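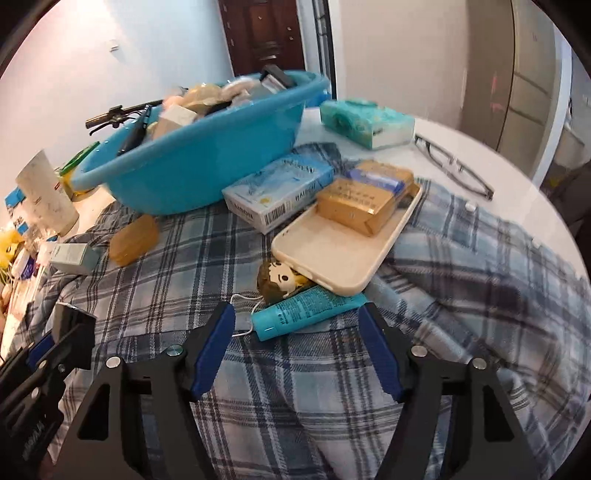
Town council vacancy: can I put myself forward if I live just outside the boundary?

Posted by Naa Aidoo, 14 March 2024

A notice has gone up on the board outside the library saying there is a casual vacancy on Wirmont Town Council, in Jorby ward. The councillor who had the seat has moved away. I have been going to the meetings since November because of the bus shelter business on Llanos Road and I would quite like to have a go at it myself.

My problem is the boundary. We used to live in Jorby ward but we moved a couple of years ago and the new house is on the other side of the brook, which puts us in the next parish. I can see Wirmont from the bedroom window. I am on the electoral register, but for the new address. I still work in Wirmont four days a week, at the garden centre.

The notice says that if ten electors write in there will be an election, and if they don't the council will fill the seat by co-option. I don't really follow what the difference would be for me. Do I have to find the ten people? Does it matter that I don't live in the ward? And is it going to cost me anything? I have looked at the council website but the page on vacancies is for a different one from years back, and the clerk is only in on mornings when I am at work.

I am not in a party and don't want to be.

Brayan Bermúdez

You have to live there. Otherwise anyone could do it. Our councillor in Hesomska moved away and had to pack it in. I would ring the council.

Katherine Bedoya

The answer above is wrong for a town or parish council, so please don't be put off by it. I was a parish clerk for a good while and this came up at nearly every vacancy.

You need to be 18 or over, be a British, Irish or qualifying Commonwealth citizen (or an EU citizen who meets the rules, which are changing, so check if that applies to you), and then meet at least one of these:

You are on the register of electors for the parish.
You have occupied land or premises in the parish as owner or tenant for the whole of the last 12 months.
Your main or only place of work for the last 12 months has been in the parish.
You have lived in the parish, or within three miles of it, for the whole of the last 12 months.

The last one is for parish and town councils only. From what you say you meet it easily, and you probably meet the work one too. If you meet more than one, put down all of them on the form. People lose a seat now and then by relying on a single qualification which then stops applying. The three miles one only has to be met at the time you are nominated and at the election, but it is tidier to have two.

The ward doesn't come into it. You qualify for the parish as a whole, so someone from the north end can stand for Jorby and the other way round.

There are some things that would rule you out. The main one is having a paid job with the town council itself. Working at the garden centre is no bar. You would have to put it on your register of interests once you were in, and keep out of the discussion if something came up about it, such as a planning application.

Now the two routes. After the notice goes up there are 14 working days for ten electors to write to the returning officer at the district or borough asking for an election. You don't have to find them. If you would sooner have an election you can ask people to write, and there is nothing improper in that, but they must be electors for the area, so you couldn't be one of them.

If the ten letters come in, there is an election. You get a nomination pack from the district's elections office (the town clerk doesn't handle it), and you need a proposer and a seconder, so 2 signatures, both from electors in the ward. There is no deposit for this kind of election. Take the papers in by hand well before the deadline and let them look them over. Your spending is limited by law, and you have to send in a return afterwards even if you spent nothing. Leaflets need the name and address of the printer and of whoever is promoting them.

If the letters don't come in, the council co-opts. That means the sitting councillors choose. Most ask for a short letter or a form, and some invite you to speak for a few minutes at the meeting. You need a majority of those present and voting. It costs you nothing except the evening.

The clerk will have an email address, and it should be printed at the bottom of the notice. Ask for the date when the 14 working days run out and whether they have a co-option policy.

Hernán Inga

Agree with Katherine on the rules. I can only add what it was like from the other end.

I stood in a by-election for our parish council as an independent. The ward had 708 electors. I did one leaflet, black on yellow, folded once, and put it through every door myself over two weekends. I got 78 votes and the other fellow got 44, so you can see how few people turn out. Knocking on doors made more difference than the leaflet did, as far as I could tell. Start with the streets where people already know your face.

One thing to bear in mind is that the parish pays for the election out of its own funds, and you may get someone telling you that you should have let it go to co-option and saved the money. I had that twice. I just said it was up to the voters.

Also read the last year's minutes before you go in front of them, mainly the finance ones. I was asked what I thought of the precept and hadn't looked it up.

Naa Aidoo

Thank you, Katherine and Hernán. I have found the email address on the notice, it was under a drawing pin. I have written to ask for the closing date. Yolanda Marulanda two doors down from our old house says she will propose me if it goes to an election, and she is on the register in Jorby, so I would need one more.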